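The cupboard under the stairs

Or, how I came to own a label maker
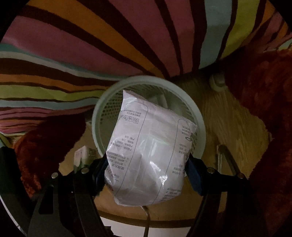
Last updated: September 2026

My grandmother kept string. She kept it in a biscuit tin marked STRING, and beside it was a smaller tin marked STRING TOO SHORT TO USE, which I was well into my thirties before I understood was an old joke she'd pinched from somewhere else. The string was in it, though. I checked after the funeral.

I bring this up because I have spent the better part of winter trying to empty one cupboard, and I'd like it on the record that the fault is hereditary.

The cupboard is under the stairs of a weatherboard rental that was built for people with fewer jackets. It has a sloping ceiling, a bulb on a pull cord, and a gas meter nobody is allowed to obstruct. For four years I have obstructed it. The letter from the agency, Trendville Property, said the meter had to be accessible "at all reasonable times", and I took that as an insult to both me and the meter.

So I bought a book. Naturally the first step in owning less is to buy something. The book is by Amedeo Monti and is called The Considered Shelf, and it runs to more pages than any shelf of mine has ever been considered for. Monti wants you to take everything out of the space before you make a single decision. He wants it on the floor, in daylight, where you can see what you've done. He is very firm on daylight. I did it after dinner in the hallway, with the cricket on, and for three days we got to the bathroom sideways.

I won't give you the full inventory, partly out of shame. Highlights included a tent with poles from a different tent, a fondue set, a slow cooker lid, two doonas in vacuum bags that had given up their vacuum, and a box of cables so dense it had its own weather. There was a Mokero bread maker I'd sworn blind I gave to my sister. I had in fact rung her in January to ask whether she was getting much use out of it, and she'd said yes, loads, and I still don't know what to do with that information.

Monti's system runs on piles. There's a pile for keeping, a pile for passing on, a pile for the tip and a pile he calls Pending, which he says should be no larger than a shoebox. My Pending pile could have been rented out. I'm told a lot of readers come unstuck here. I came unstuck at a bag of single gloves, all left hands. I have never knowingly lost a right-hand glove in my life, so either I have been robbed by someone very specific or I was once planning something.

The trouble with his method, to my mind, is that it assumes objects arrive one at a time and can be sent off the same way. Mine came in clumps. You can't get rid of the fondue forks without dealing with the fondue pot, and you can't deal with the pot without thinking about the housewarming where Pav from my old work (full name Pavlović, never used by anyone except payroll) dropped a cube of bread in and went after it with his fingers. He was fine. He had a bandage on for a fortnight and told a different story about it each time, and the last version I heard had a dog in it. That's a lot to load onto a saucepan from Kmart. It went back in the cupboard.

By the second weekend I'd moved on to labelling. This is a known stage. You've stopped throwing anything out, but you'd still like to feel that progress is being made, so you buy a label maker and give the mess a civil service. I labelled the tubs. I labelled the shelf the tubs sit on. I printed one that said METER and stuck it on the meter, in case the agency wanted to see that I'd taken the matter seriously. The tape is 4 dollars a roll at the discount shop and I went through it like a kid with Hundreds and Thousands.

I'll say this for the op shop: they were kind. The woman at the back door took the bread maker and the odd tent and asked whether there was a lid for the slow cooker, and I had to explain that I had the lid, it was the slow cooker I was missing. She took the lid. I've been worrying about it ever since. Somewhere there's a shelf with a lid on it and a price, and a person standing in front of it doing sums.

The one thing I didn't hesitate over was a jigsaw of Trikoritz Castle, 2000 pieces, of which I'd say the sky is all present. My mum and I started it the year she stayed with us after her hip. We did the edges on the dining table and ate off our laps for a month, and then she went home and I slid the whole thing back into the box with the edges still joined up in strips. It's in the keep pile, right at the front, and it has its own label. The label says JIGSAW. I thought about something longer but the tape jammed.

The inspection was on a Thursday. A young bloke in a very new shirt opened the cupboard, read the word METER aloud, wrote something on his tablet and asked if he could use the loo. He was in the house for less time than it took me to find the vacuum cleaner beforehand, which had been in the cupboard, behind the meter.

There's room on the left-hand side now, enough that the door shuts without a shoulder behind it. My husband has started looking at the space in a way I recognise. Yesterday he asked, very casually, whether I'd ever thought about getting into home brew.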